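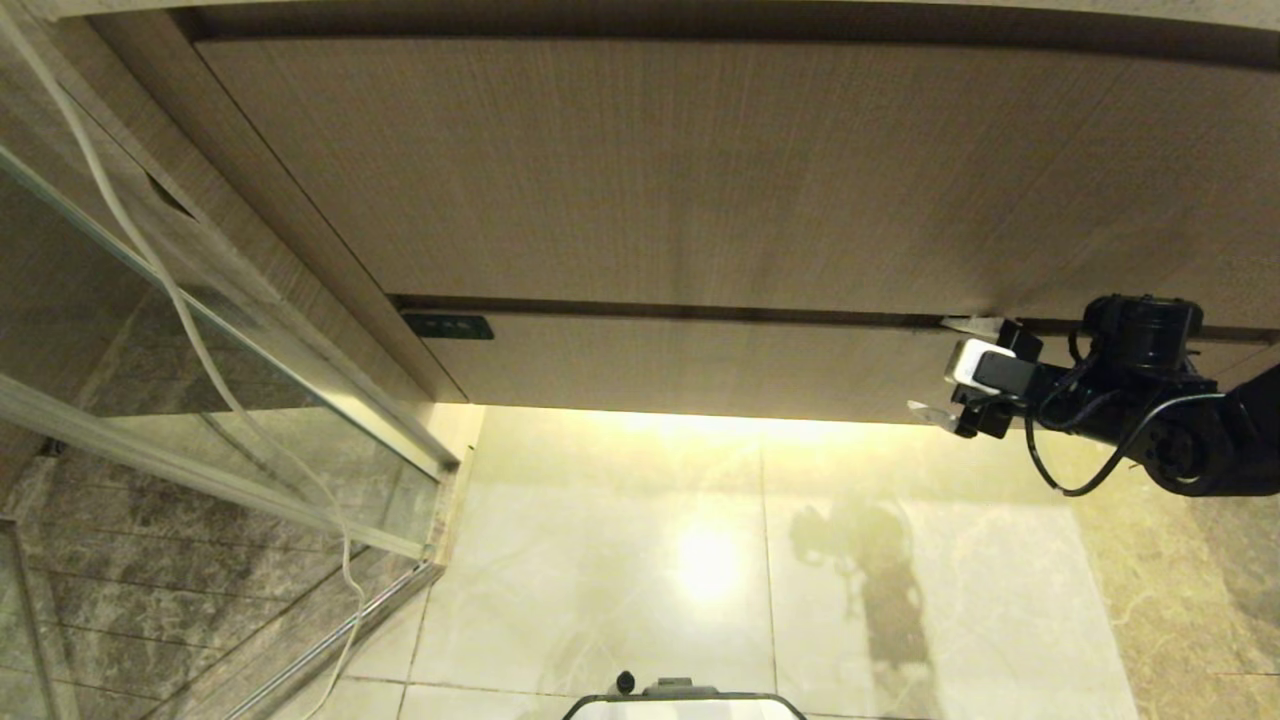 Front panels and lower band, light on underneath.

Home | Notebook | Projects | Materials | Contact

April, 4:40 pm. Skemelwood job, cabinet front.

Grain runs vertical on the big panel. Seam to the lower band is thin and dark. Happy to leave it alone. Light under the bottom edge is warm and throws a bright spot on the floor tiles – might try a diffuser strip from Lumetti before sign-off. Client wants less glare.

Height to the seam written down as 481 mm, drawing says 471. Measure again with the steel rule.

Angled side section is in the same finish. Slot near its top stays as is until Nirnatbridge send the revised sheet.

To do: order 400 mm strip, wipe down panels, pick up the white scraps at the seam.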